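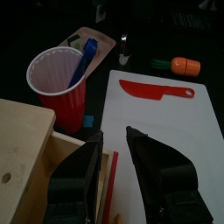
Attachment 1: carrot, knife, cutting board, red cup with blue utensil

Ticket 778
Product: Zoveck play kitchen, mixed set
Opened by: Farah Teoh, Sekeldale
Status: Open, waiting on parts
Priority: Low (I picked Medium, the form disagreed)

Problem
The toy carrot won't stay in one piece. It holds together while it lies there looking innocent, and then you lift it by the green end and the front half stays on the table. The red knife has become ceremonial. Also missing from the set: the lid for the tray, and the instruction sheet, assuming a carrot comes with one.

What I tried before writing in
1. Pressed the halves together, hard. Held for the length of one carry from tray to board.
2. Turned one half around and pressed again. Same.
3. Picked fluff out of the join with a toothpick. There was a lot of fluff. Slight improvement, gone by lunch.
4. Left it overnight under a dictionary. No change to the carrot.

Reply from Oisín Ó Conaill, Tarkcombe Parts Desk
Hi Farah, thanks for the fluff report. The fastener inside the older carrots wears out and there's no saving it with a toothpick. Could you send a wider view with the other pieces out? Zoveck sold two versions with different dishes and I need to know which list to work from. Please don't glue it yet.

Reply from Farah
Wasn't going to glue it. (Had the glue out.) Wider view attached. The pale blue bowl is the one with the little spout, and the measuring cup has the blue handle, pink everywhere else. The plywood box with the slot in the top isn't yours, we use it as the oven. Same for the marker on the white board.
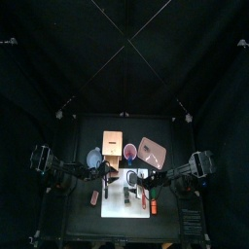
Diagnosis
Going by the bowl and the measuring cup, that's the later list. Good news for the carrot, which is still made. Less good for the tray: the later list has no lid, and never did. I went through two catalogs to be sure, so if you remember a lid you may be remembering a sandwich box.

The wooden box as an oven is outside our support area but I've no objection to it.

Fix
1. Replacement fastener dots, pack of 40, going out from Tarkcombe on Saturday. You need two. The rest are yours.
2. Peel the old dots off both halves and wipe the flat faces with a damp cloth.
3. Let them dry for 15 minutes. People skip this one and then write to me.
4. Stick the new dots in the center of each face, rough to soft. Two roughs won't hold, two softs won't either.
5. Leave it overnight. Dictionary optional.

Reply from Farah
It was a sandwich box. Please strike the lid from the ticket. Is there any chance of the instruction sheet?

Reply from Oisín
Lid struck. The sheet is out of print, but Oei had a scan and I've asked for it. Keeping this open until the dots arrive.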